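Häufige Fragen zu Schreibgeräten und Stiftablagen am Arbeitsplatz

Seite drucken | Seite per E-Mail senden

Welche Stifte werden ausgegeben?

Zum Standard gehören ein transparenter Gelstift mit Clip und ein weißer Stift mit hellblauer Kappe. Der Gelstift hat einen klaren Schaft, durch den die Mine zu erkennen ist, und einen milchigen Griffbereich. Andere Modelle werden nur auf begründeten Antrag beschafft. 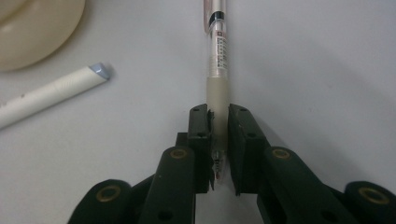

Hernel Verwaltungsdienste – Abteilung Materialwirtschaft, Sachgebiet Büroausstattung

Wie bestelle ich Ersatz?

Über das Bestellformular in Omel, Warengruppe 49. Bestellungen, die bis 15 Uhr eingehen, werden am folgenden Arbeitstag kommissioniert. Die Mindestmenge beträgt 3 Stück je Modell. Einzelne Stifte erhalten Sie ohne Formular an der Materialausgabe.

Gibt es Nachfüllminen?

Für den Gelstift ja, für den weißen Stift nein. Die Minen sind unter derselben Warengruppe gelistet. Vor dem Wechsel ist die Bezeichnung auf der alten Mine mit der Bestellliste abzugleichen. Minen der früheren Lieferung (Mnguni) sind etwas länger und passen nicht in den aktuellen Schaft.

Der Gelstift setzt aus. Ist er defekt?

Nicht zwangsläufig. Zunächst auf einem unbeschichteten Blatt einige Kreise ziehen. Bleibt die Linie unterbrochen, Mine tauschen. Auf glatten Etiketten und Thermopapier ist die Gelmine nicht zugelassen – die Schrift verwischt dort auch nach längerer Trockenzeit.

Wie sind die Stifte zu lagern?

Liegend und mit aufgesetzter Kappe, sofern eine vorhanden ist. Direkte Sonne und Heizkörpernähe sind zu vermeiden. Ein Vorrat von rund 300 Stück liegt zentral im Lager Wustance, eine eigene Bevorratung in den Büros ist daher nicht vorgesehen.

Darf ich eigene Behälter auf dem Schreibtisch verwenden?

Ja. Zulässig sind auch dekorative Gefäße, etwa gestapelte Ringformen oder Figuren mit Entengesicht, solange sie standfest sind und keine scharfen Kanten haben. Für private Gegenstände wird bei Verlust oder Bruch kein Ersatz geleistet.
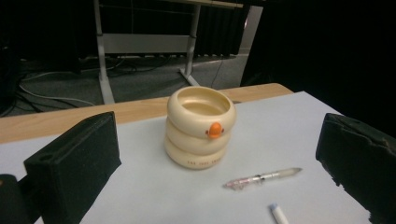 Behälter mit flacher Mulde eignen sich eher für Büroklammern und Radiergummis als für stehende Stifte. Als Unterlage genügt ein Blatt Papier, das bei Tintenflecken ausgetauscht wird. Filzgleiter sind auf den Holztischen erlaubt, Klebepads nicht.

Wohin mit leeren Stiften?

In die Sammelbox neben der Materialausgabe. Kappen bleiben auf dem Stift. Die Box wird erstmals im April geleert, danach nach Bedarf.

Wer ist zuständig?

Eldana Admasu, Materialwirtschaft. Anfragen bitte über Omel unter Angabe der Kostenstelle.

Seite drucken | Seite per E-Mail senden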